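De : Ileana Avram
À : liste brassage-maison
Date : 22 novembre 2019
Objet : Re: [brassage] kvas au pain noir, densité qui bouge plus

Salut à tous,

Réponse en vitesse entre deux machines à lancer, désolée pour les fautes.

Dinu a écrit :
> Bonjour la liste. Quatrième essai de kvas et toujours le même souci. Pain de
> seigle grillé, 4 litres d'eau, 262 g de sucre, levure de boulanger sèche.
> Ça démarre fort la première nuit et ensuite plus rien, la densité bouge plus
> du tout. Résultat trop sucré, plat, un goût de mie mouillée. J'ai remis de la
> levure, aucun effet. Est-ce que c'est le pain ? Je prends celui du supermarché,
> tranché, en sachet. Et pour le gaz, vous faites comment ? J'ai peur des
> bouteilles en verre depuis l'histoire de la cave à Skiddale.
> Merci d'avance, Dinu

Alors. Le pain d'abord. Regarde la liste des ingrédients sur le sachet, si tu vois propionate de calcium (E282) cherche pas plus loin. C'est mis là pour embêter les moisissures et ta levure n'aime pas trop non plus. J'ai perdu deux fournées comme ça avant de comprendre. Prends un pain de boulanger, seigle pur si tu trouves, sinon un méteil. Tu le fais sécher en tranches puis au four, bien brun, pas noir. Noir = amertume de cendre, ça part jamais.

Deuxième chose, le sucre. 262 g pour 4 litres c'est pas délirant mais tu mets tout d'un coup ? Moi j'en mets la moitié au départ, le reste le lendemain avec un fond d'eau tiède. Et tiède ça veut dire tiède ! 30 degrés max au thermomètre quand la levure rentre. Si tu l'as versée dans l'infusion encore chaude, voilà ton arrêt. En remettre par-dessus sert pas à grand-chose si elle n'est pas réhydratée avant, un quart d'heure dans un verre avec une pincée de sucre.

La densité : tu mesures avec quoi ? Si c'est le réfractomètre, attention, dès qu'il y a de l'alcool il raconte n'importe quoi, il faut corriger. Avec le densimètre flottant pas de souci, mais filtre ton échantillon, les miettes faussent tout. J'ai vu des gens sur la liste paniquer pour une fermentation « bloquée » qui était finie depuis la veille.

Goût de mie mouillée – infusion trop longue à mon avis. Je laisse le pain quatre heures, couvert, puis je passe au torchon SANS presser. Si tu presses tu récupères toute la bouillie. Quelques raisins secs ensuite, un peu de menthe si tu aimes. Ma grand-mère mettait du raifort, je vous le conseille pas. 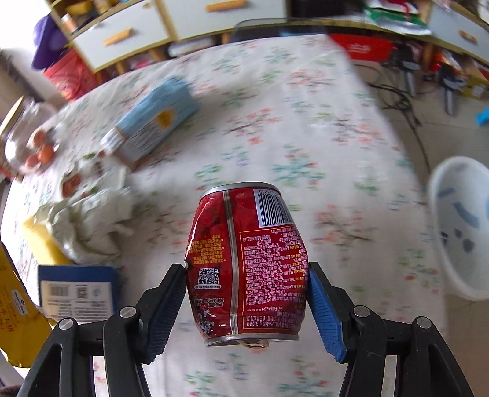

Pour le gaz : bouteilles plastique, point. Tu appuies avec le pouce, quand c'est dur comme une balle de tennis tu mets au frigo direct. Chez moi ça prend une nuit l'été, plutôt deux en ce moment. Laisse bien quatre doigts de vide en haut. Le verre je le garde pour le cidre et encore, que les bouteilles épaisses à bouchon mécanique. Jamais de bouteille carrée, jamais jamais.

Et même au frigo, ça continue tout doucement. Faut boire dans la semaine ou dévisser un coup de temps en temps.

Autre piste si ça cale encore, le levain. J'en entretiens un au seigle, une bonne cuillère suffit pour quatre litres. Plus acide, plus lent, mais bien meilleur. Je peux t'en sécher un peu et te l'envoyer par la poste, donne ton adresse en privé (pas sur la liste svp).

Pour ceux qui attendent la commande groupée de malt de seigle chez Treltberg : 74 kilos au total, je clôture ce soir. Inar tu m'as toujours pas dit si c'était concassé ou en grain pour toi. Sans réponse je mets en grain.

Dinu, redis-nous avec le nouveau pain. Et note les températures cette fois !

Ileana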